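Notes on reading about gated streets

13th July

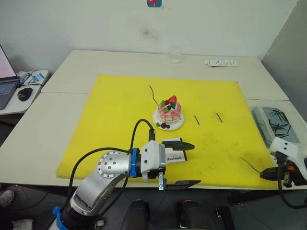
Why would anyone who rents a one-bedroom apartment read a 954-page history of private streets? I walk past one on my way to work, and I wanted to know who decided the gate could be there.

The street is Balard Place. It has 29 houses and a gate that went up in February. The book is from Covell Press, and I am nearly 60 pages in.

So far the best part is on road upkeep. Owners in the older developments paid for their own paving, then asked the city to take it over when the bills grew. Some cities agreed and the gates came down. Others refused.

I had assumed gates were mostly about crime. The early chapters talk more about parking and through traffic – dull stuff, but it fits what I hear at the bus stop on Parisi Avenue.

The chapter on Plirkance is next. It runs 40 pages and has maps, so I'll probably write about it separately.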